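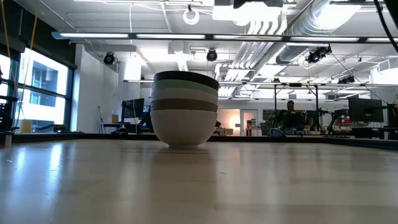
Five nested bowls on a table in the second-floor lab.

Search this site Go

Bowl stacking paused after gripper fault; what we found and what changes

Friday, November 1, 2019
By Kirsten Gunnlaugsson, Ralura lab operations

3 comments | 16 shares

The bowl stacking work on the second floor is running again after a stop that lasted most of two weeks. Several people in other groups asked what happened, and the short notice on the door did not say much. This item covers the fault, the cause as far as we know it, and the rules that now apply to anyone working at the benches.

The task itself is simple. An arm picks up ceramic bowls one at a time and nests them into a single stack, then takes the stack apart again. We use it to test grip force control, and also because Avix, who pay for part of the project, want to handle mixed tableware without a separate program for each piece. The bowls differ in color and have a matte glaze. The glaze matters, as explained further down.

The fault

During an unstacking run, the arm closed on the rim of the top bowl and lifted. The bowl underneath came up with it. The controller saw a load higher than expected and should have stopped and lowered the arm. It kept lifting. At the top of the move the lower bowl dropped, hit the edge of the table and broke. One piece landed inside the marked walkway, where Toàn Mạc was standing with a laptop. He was not hurt. He pressed the stop button on the bench and the arm held its position with the first bowl still in the gripper.

The second part of the fault came after that. When the stop was released so that the bowl could be taken out by hand, the gripper opened by itself before anyone had given a command. The second bowl fell a short distance onto the table and chipped. Again there was no injury, but Toàn's hand was on its way to the bowl at the time. We treat this as the more serious of the two events.

Marloes Prins locked out the bench the same afternoon and saved the logs. All stacking work stopped, including on the bench that had shown no problem, as both use the same controller software.

The cause

There were two separate causes.

The load check was in place and working, but its limit had been raised. In February we switched to a heavier set of bowls for a demonstration, and the limit was moved up so the arm would not stop on every pick. When the lighter set came back, the limit was left where it was. With the lighter bowls, two of them together weighed less than the limit, so the controller treated a double lift as a normal one. The change had been written in the bench notebook but not in the configuration file, and the person who set up the October runs had no reason to look in the notebook.

The gripper opening was a software matter. When the stop button is pressed, the controller keeps any command that is still waiting. In this run the next command was "open." When the stop was released, the command was carried out. The supplier of the controller, Keltar, confirmed to us that this is how the version we had installed behaves, and that a setting exists to clear the queue on a stop. We had that setting turned off. It is off by default and we did not check it at installation.

Lejla Tomić also looked into why the bowls stuck together in the first place. She ran 200 lifts by hand with a spring scale, using pairs from the same set. In 15 of them the lower bowl came up with the upper one for at least part of the lift. Most of those pairs had been pressed together by the arm beforehand, and the unpolished glaze seems to hold when two bowls are seated hard and slightly off center. The arm had been pressing harder than it needed to when placing a bowl. That has been reduced, and sticking is now less common, but it still happens. The load check has to catch it.

Before the fault, the benches had logged 3557 picks without a dropped bowl. We mention the number because it was quoted in our last report as a sign that the system was ready for longer runs without someone present. Tineke Nijs went back through the same logs and found earlier double lifts in which the lower bowl came loose after a moment and settled back on the stack. None of them was flagged. Those runs were counted as good. We have sent Avix a corrected version of the report.

What changes

The load limit is now stored with each bowl set. The bench will not start until a set has been chosen, and the limit cannot be changed from the operator screen. Changes go through Marloes and are recorded in the configuration file.

The queue is cleared on every stop. After a stop is released, the gripper stays as it was until the operator gives a new command and holds down the enable key. We tested this on both benches with the gripper closed, open and halfway.

Hands stay out of the gripper while the arm has power. If a bowl has to be taken out, support it from below with the padded tray, lock out the arm, and then use the manual release. The trays hang at the end of each bench. If one is missing, do not start a run.

The walkway tape has been moved back. Please keep bags and boxes off the floor on the bench side of the tape.

Safety glasses are required for anyone inside the tape while ceramic bowls are in use, visitors included. Clear screens for the table edges have been ordered from Aerts and had not arrived when this item was written. Until they are up, no runs will be left unattended.

Anything that moves when you did not expect it to should be reported, even if nothing broke. Use the form on the lab page or tell Marloes directly. Two people told us afterward that they had seen a gripper open after a stop earlier in the fall and assumed someone else had pressed a key.

The full fault report, with Lejla's lift data, is in the shared folder under Bench Safety. Questions about the controller settings can go to Toàn. Training on the new release procedure takes half an hour and is required before your next booking.

Related items
Booking rules for the second-floor benches
Lockout tags: where they are and who signs
Grip force tests, first results
Avix project: corrected report now available
Lost and found, fall list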